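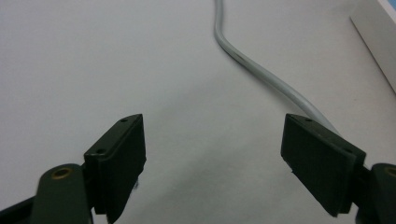

Photo: Ffion Kneath

From: Verna Escobedo
To: Marnell Hall users list
Date: Oct 14, 2024
Subject: Re: Tables for the December sale

Dilwyn Beddoe wrote:
> Can someone tell me what we are doing about tables this year?
> Last time we rented from Durnus and paid for delivery both
> ways. I also need to know how early sellers can get in. Two
> of mine come from out of town and would like to set up on
> Friday night.

Dilwyn,

We are not renting. The hall now has 11 folding tables of its own and they come with the booking. They are white, six feet long, and kept in the closet behind the stage. Please put paper or a cloth under anything with ink or wax in it. The hall charges $30 for a stained top and the seller will have to cover that.

Friday night is not possible. The choir has the room until ten. Doors open for sellers at 7:30 on Saturday and the public comes in at 9. If your two need more time, I can put them closest to the side door so they have less to carry.

Table fees are the same as last year. A half table is $5 less than it was at the spring sale. Checks go to Eirlys Dafis, who also has the key to the closet. She would like them before Thanksgiving.

On parking, the lot holds more than 90 cars but the row along the fence belongs to the dentist. Unload at the back, then move to Morgan Street.

Catrin Wynne asked about power. There are outlets on the north wall only. Bring your own extension cord and tape it down.

I still need a count of who wants a half table and who wants a full one. Reply to me and leave the list off, please.

Verna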